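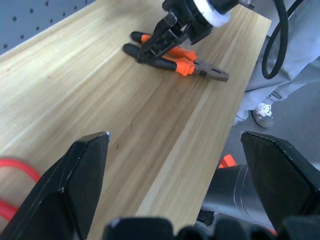

Threads > Church history > Local congregations

I've been reading the minute books of the old Fletgate meeting, a small free church that broke away from its parish in the 1840s. Putting some of it in a thread before I lose my notes.

The first book starts in the middle of a quarrel. The parish wanted to raise pew rents to pay for a new bell, and a group of farm families from the Skivholm side refused. They had been walking in every week and mostly standing at the back anyway.

They met in a barn for the first two winters. The barn belonged to a family named Rey. The book calls it "Rey's upper barn" to tell it apart from the lower one, where the cattle were.

There was no minister at first. Members took turns reading a printed sermon and then somebody prayed. One entry says the reading went on so long that the lamp gave out and they sang the last hymn from memory.

Membership was by consent of the whole meeting. You stood up, said how you had come to faith, and went outside while they talked it over. Most people were let in the same night. A few were asked to come back after harvest.

By the time they drew up a proper roll there were 40 names on it. Married women are listed under their own first names, which the parish registers from the same years often skip. Very useful if you are tracing a family there.

The land for the chapel was a strip along the Sismont road, too stony to plow. The deed was copied into the back of the book in a different hand. It says the ground reverts to the seller's heirs if preaching stops for a full year.

The building cost 438 dollars, not counting labor. Members hauled the stone themselves. Lumber was the biggest single item, then glass. The stove was bought secondhand and there are complaints about it for the next ten years.

They borrowed 200 dollars of that from a member and paid it back in small amounts. Every payment is written down, including one made partly in oats.

The first service in the chapel was in November, with the plaster still damp. The clerk wrote down the text (Haggai, chapter 2) and the weather (sleet). He did not write down who preached. I have looked in two other places and still can't find it.

Discipline cases take up a lot of pages. Drinking, unpaid debts, working a team on the Sabbath. Usually two members were sent to visit, and usually the next entry says the matter was settled. One man was visited five times over a fence.

The Skivholm families asked to form their own meeting later on, when the creek bridge washed out and stayed out. The split was friendly. Fletgate gave them half the hymnals and the old communion cups.

I've seen it claimed that the two groups parted over baptism. I can't find that anywhere in the minutes. The bridge comes up again and again. If there's a letter or diary that says otherwise I would like to read it.

Attendance at the Fletgate anniversary service was put at roughly 100, including visitors from the parish church. So the bell business had cooled off by then.

The second book is in worse shape. Water got into it at some point and the ink has run on the first dozen leaves. I'm working through it in the evenings and will add to this thread when I get past the damaged part.

Filed under: Church records, Dissenting meetings, Family research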